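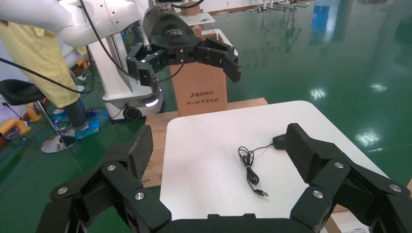
Informe de avance del programa Awan de iniciación a la carrera, segundo periodo, presentado a la Fundación Hosa. La solicitud original prometía que una serie de episodios de audio, escuchados mientras se alterna caminar y trotar, bastaría para que personas adultas sedentarias de Brukstead adquirieran el hábito de moverse. Con lo que tenemos hasta diciembre no podemos afirmarlo. Se inscribieron 34 personas y el registro de actividad, que iba a ser nuestra fuente principal, está lleno de huecos. Parte del problema es de diseño: el diario de sesiones se rellena en una página pensada para quien se sienta ante una mesa con un ratón de cable, como el negro de la foto, y nuestros participantes vuelven de correr con el teléfono en la mano y pocas ganas de encender un ordenador. Lo advertimos en el primer informe y se nos contestó que la gente se acostumbraría. No se ha acostumbrado.

Qué se ha hecho

Los episodios del primer bloque están publicados. Cada uno dura 20 minutos e incluye calentamiento, tramos de trote marcados por la música y vuelta a la calma. El segundo bloque está grabado pero sin montar. Se ha mantenido la salida en grupo de las siete de la tarde desde el aparcamiento del polideportivo, que no figuraba en la solicitud y que pusimos en marcha para resolver dudas sobre calzado y ritmo.

Esa salida es lo único que ha tenido asistencia estable. Conviene leer el dato con prudencia: acuden sobre todo personas que ya caminaban con regularidad antes de apuntarse, y varias reconocen que no escuchan los audios. Si el programa se evaluara solo por la gente que se ve en la calle saldría bien parado, y atribuir el mérito a los episodios sería bastante generoso.

Lo que dicen los datos y lo que no

Las descargas han subido cada mes. En la reunión anterior se propuso usarlas como indicador de éxito y seguimos en desacuerdo. Una descarga no indica que alguien haya salido de casa, ni siquiera que haya pulsado el botón de reproducción. Las estadísticas de la plataforma, además, mezclan a los oyentes de Brukstead con los de cualquier otro sitio.

El cuestionario de bienestar da una mejora en sueño y estado de ánimo. Lo contestaron quienes seguían en el programa; quienes lo dejaron no respondieron a los mensajes. Tampoco hay grupo de comparación. Pedimos que esa cifra no aparezca en la memoria anual de la fundación, o que aparezca con esta misma explicación al lado.

Sobre lesiones tenemos 2 avisos, ambos por molestias en la rodilla. Hemos alargado los tramos de caminata en los primeros episodios. Sospechamos que hay más casos sin comunicar, ya que el formulario no pregunta por ello en ningún apartado.
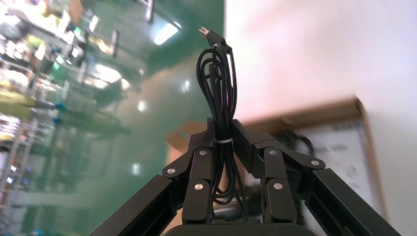 Gasto

La partida de grabación y montaje está casi agotada. Quedan 2.000 euros sin comprometer, reservados en el presupuesto para promoción en redes. Solicitamos permiso para destinarlos a pagar horas de monitor en la salida en grupo y a rehacer el diario de sesiones para que funcione desde el teléfono. Más anuncios traerían más descargas, y ya hemos dicho lo que pensamos de ellas.

Extensión a Omham

La fundación nos pregunta si el programa está listo para llevarse a Omham en primavera. Nuestra respuesta es que todavía no. Allí no hay un recorrido iluminado equivalente y desconocemos quién podría guiar las salidas. Copiar los audios es barato, y nos preocupa que esa sea la razón principal para hacerlo.

Próximo periodo

Terminar el montaje del segundo bloque. Añadir al formulario una pregunta sobre dolor y otra sobre el motivo de abandono. Llamar por teléfono a quienes se dieron de baja. Pasar lista en las salidas, distinguiendo entre quienes usan los audios y quienes no. Quedamos a la espera de respuesta sobre el cambio de partida antes de contratar las horas de monitor.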